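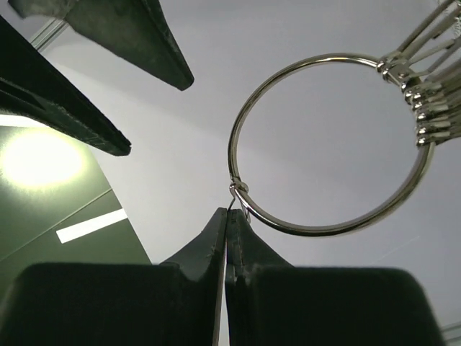

Wrist camera, ring-and-clips task: one clip held at its lower end, the rest bunched along the upper right of the ring.

Jirano Ring and Clip Set

Data card and README, release 2
Maintainer: Yolanda Aranda
Last edited 14 Feb 2025

What this is

A collection of teleoperated two-arm demonstrations in which small metal clips are handled on a large metal ring. It was recorded to train and test imitation policies on thin, shiny parts that swing when touched. The set contains 1,087 episodes. Each episode is one attempt by one operator, from the start signal to the stop signal, whether or not the attempt worked.

Release 1 went out under the working name Bravo and had only 500 episodes. Those episodes are included here with corrected timestamps. If you have the Bravo files, delete them and use these. Do not merge the two, or you will have duplicates under different episode names.

Tasks

There are four task labels. The label is set by the operator before recording and is not changed afterward.

separate: take hold of one clip in the bunch and slide it along the ring until there is bare ring between it and the others.

regroup: take a clip that sits apart and slide it back to the bunch.

remove: open a clip and take it off the ring.

settle: grip a clip, let it go, and leave it lying flat. This one was added late, after early policies kept dragging clips when they opened their fingers.

The remove task is the hardest by a wide margin and has the most failed attempts. We kept the failures. See the notes on outcome labels before filtering.

How episodes were recorded

The operator drives both follower arms from a pair of leader arms. Each follower has a two-finger gripper and a small camera mounted at the wrist. A third camera looks down at the work surface from a fixed post. Both wrist views often include the other gripper, and this is intended. Policies trained on crops that cut out the second gripper did worse at keeping the arms apart.

Before each episode the operator lays the ring on the pale work surface and spreads or bunches the clips as the task requires. There is no fixed start pose for the ring. Operators were asked to vary its place and the position of the bunch, and mostly did, although one block of regroup episodes has the bunch in nearly the same spot every time. The block is listed in known_issues.txt.

Operators could watch the work directly or use the screens. We did not record which they used.

What is in an episode folder

left_wrist.mp4, right_wrist.mp4, overhead.mp4: the three video streams.

state.csv: joint positions and gripper opening for both followers, one row per control step.

action.csv: the commanded values from the leader arms, same rows as state.csv.

meta.json: task label, operator code, outcome, session name, and a free text note.

frames.csv: maps video frames to control steps. Use this file instead of dividing by frame rate. The overhead camera drops frames now and then and the mapping accounts for it.

Gripper opening is normalized from 0 to 1, where 0 is the closed stop with nothing between the fingers. A clip leg is thin enough that a good grip and an empty grip give nearly the same reading. Do not use gripper opening alone to decide whether a clip is held. We tried it and the labels were useless.

Outcome labels

Each episode is marked success, partial, or fail. The operator gives the first mark right after recording. A second person then watches the overhead video and the wrist videos and gives their own. Where the two disagree, the final mark is the second person's, and the operator's mark stays in meta.json as outcome_operator.

Partial means the right clip moved but the goal was not met. For separate, this usually means that two clips traveled together. For settle, it means the clip was released but ended up standing or tilted against its neighbor.

An attempt with a regrasp can still be a success. If you want clean single-grasp examples only, filter on the regrasp field. It was filled in by hand and was missed in 18 episodes, where it reads null.

Splits

Train, validation, and test are split by session. Episodes from the same session share lighting and surface placement, so a random split by episode will give test numbers that look better than they should. The session lists are in splits/.

The test split includes two sessions recorded with the Eludex fingertips, a narrower set that does not appear in training. Report results on these separately. They are marked tips: eludex in the metadata.

Things to know before training

Reflections. The ring and clips are polished metal, and bright highlights move along them as the camera moves. Lighting was left as it was on the day. Strong color jitter hurt our results; mild brightness changes helped a little.

Occlusion. In the wrist view the fingertips often hide the part of the clip being gripped. The best view of the contact may come from the other arm.

Finger wear. The fingers pick up scuffs and chips over time. They were replaced once, between the Bravo episodes and the later ones, and the grip is noticeably firmer afterward. The field finger_set gives the old or new set.

Pauses. Some operators stop for a second or more before closing the gripper. These pauses were left in. The script trim_idle.py removes control steps with no motion in either arm, and it writes to a new folder, leaving the original alone.

Clips hooked through each other. Now and then two clips lock together by their legs. Operators were told to end the episode when this happened, and the note field says "locked". Most are marked fail. They make poor training examples for separate but may be useful for detecting the condition.

Baseline

The folder baseline/ has the config for Given, our small behavior cloning model. It takes the three camera views and both arm states and predicts a short chunk of actions. It does well on regroup, fairly well on separate and settle, and poorly on remove. Its usual mistake on remove is to close beside the clip and lift anyway. We have not tuned it much and it should be easy to beat.

Not covered

There is only one type of ring and one surface in this release. There are no force readings. There are no episodes with people's hands in the work area during the attempt; any that had them were taken out. A policy trained on this set should not be expected to handle soft items or rings that hang freely.

Planned changes

A second surface color is planned for March, along with a fix for the null regrasp fields. Episode names will stay the same. New sessions will be added to train only, and the test split is frozen.

Reporting problems

Open an issue with the episode name and the control step where the problem starts. For wrong outcome marks, say which mark you think is right and which video shows it. Corrections go into corrections.csv first and are folded into meta.json at the next release.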